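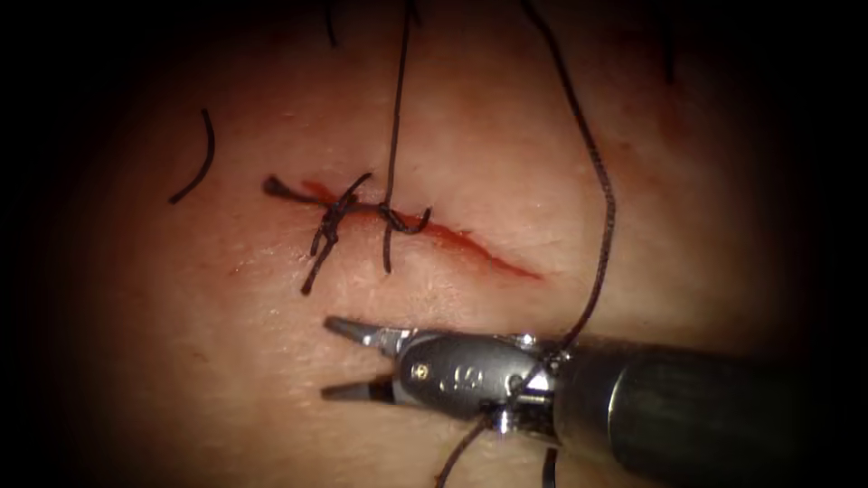 Suture sur tissu : deux points posés, le porte-aiguille robotisé mâchoires ouvertes, le fil en travers de l'instrument.

Chez Tuvard, la question posée aux ingénieurs revient à chaque visite de clients : quand la machine saura-t-elle recoudre un bouton, plier un drap, refermer un sac de farine ? Yee-man Chiang, responsable de la manipulation des matériaux souples, y répond en général par une autre question. « Je demande quelle longueur de fil reste libre. Au-delà d'une certaine longueur, le problème change de nature. »

Son équipe travaille sur les objets déformables : fil, câble, sangle, textile. La suture lui sert de référence, parce que le geste est codifié et qu'il existe des critères pour le juger. L'application visée est plus modeste. Vindivis, atelier de retouche et de linge d'hôtel, souhaite automatiser la pose de boutons et la réparation des ourlets. Armindo Sampaio y dirige la production et assiste aux essais depuis le mois de mai.

« Un bouton, c'est plus simple qu'une plaie, dit-il. Le tissu ne saigne pas et le client accepte un point de travers à l'envers du vêtement. Mais le fil se comporte pareil. Il va où il veut. »

Yee-man Chiang préfère parler d'état non observé. Un bras connaît la position de ses axes et l'ouverture de ses mâchoires. Il ne connaît pas la forme du fil, qu'il faut reconstruire à partir des images. Or le fil se croise, disparaît derrière l'instrument, ressort plus bas. « Quand un brin passe derrière l'articulation, l'algorithme doit décider si c'est le même brin des deux côtés. S'il se trompe, il tire sur le mauvais. » Un opérateur humain commet rarement cette erreur, et il la corrige à la première tension anormale.

Le logiciel de suivi, baptisé Uibo en interne, traite séparément trois catégories : le fil relié au dernier point, les bouts coupés qui dépassent des nœuds, et les fragments libres. Ces derniers ont longtemps été négligés. Un morceau de fil noir posé sur le tissu a la même couleur, la même texture et à peu près la même courbure qu'un brin utile. Sur un plan de travail d'atelier, précise Armindo Sampaio, il y en a partout. « Mes couturières balaient la table de la main sans y penser. La machine, il faut lui dire que c'est un déchet, et ensuite il faut lui dire quoi en faire. »

Les chiffres communiqués par Tuvard portent sur une base de 4 000 séquences annotées, enregistrées sous éclairage constant. L'équipe distingue 17 modes d'échec, dont 6 concernent le seul passage du fil autour de l'instrument. Le plus fréquent est l'enroulement au niveau du poignet : le brin s'accroche entre l'articulation et le tube, puis chaque rotation aggrave la prise. La parade actuelle consiste à ouvrir les mâchoires, à reculer et à demander une intervention. « C'est une parade peu élégante, reconnaît Yee-man Chiang. Elle a le mérite de ne rien arracher. »

Le nouage reste le point dur. Passer l'aiguille est une trajectoire, donc un problème assez bien posé. Serrer un nœud suppose de doser la tension sur deux brins à la fois, alors que l'un d'eux glisse. Trop peu, et le point bâille ; trop, et la matière fronce. Sur ce plan, l'atelier est plus tolérant que le bloc opératoire, mais il impose sa cadence. Vindivis demande 5 boutons identiques sur une chemise, alignés, sans surveillance.

Y est-on ? « Non, répond Armindo Sampaio. Pour la couture droite, on a des machines depuis longtemps et elles sont très bonnes. Pour tout ce qui se fait à la main, je continue à recruter. » Il ne se dit pas déçu. Le module Gisitari, dérivé des mêmes travaux et limité au repérage des fils qui dépassent, lui paraît utilisable plus tôt – à condition qu'une personne tienne les ciseaux.

Yee-man Chiang partage ce calendrier par étapes. Le ménage viendra après, selon elle, et d'abord par des tâches où la matière souple est tenue aux deux bouts : tendre une housse, étendre une serviette. Pour le lacet de chaussure, elle refuse de donner une date. Les prochains essais, prévus un vendredi, porteront sur un fil plus court.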